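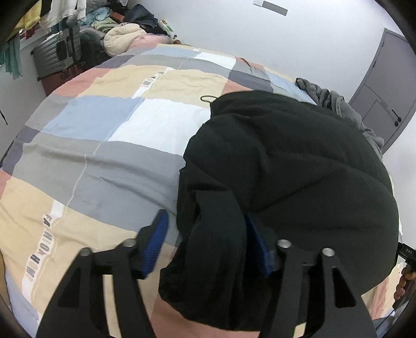
The black puffer, back on the bed for October

I got the big coat out this week, and with it comes my yearly row with myself about the heating. Every autumn I say I'll hold off until November and every autumn I cave in early, usually at night, in socks, feeling like a criminal.

Jamie Treloar reckons I'm daft. Jamie has the heating on from the first brown leaf and walks about in a T-shirt, which I find shocking (and lovely, when I'm round there). But my last winter bill came to £533 and I've not got over it. I had it stuck on the fridge for a bit as a warning, then I moved it because it was putting me off my toast.

So, the plan this year! Soup, mostly. I've gone back to the lentil one with far too much cumin, and a big pan does me 2 days if I don't pick at it. I've also dug out the hot water bottle and bought a draught excluder for the front door, a long grey sausage of a thing that I keep tripping over when the post comes. It does help, I think. The hall used to have its own weather.

The other thing is getting out more. You'd think that would make you colder, but a fast walk before tea warms me right through, and I'm still glowing at seven. I've been doing the loop past the allotments and back up the hill, 72 steps at the top end and I complain on every one. Harsh Vishwakarma came with me last time and talked the whole way up without puffing once, so I've decided he can go on his own in future.

I do miss the light evenings though. By the time I've found my keys and my other glove it's half dark, and the blackberries are well past it now – all mush and wasps.

Anyway, it's 11 at night and the radiators are still off. My nose is freezing. I'm going to fill the hot water bottle and go up.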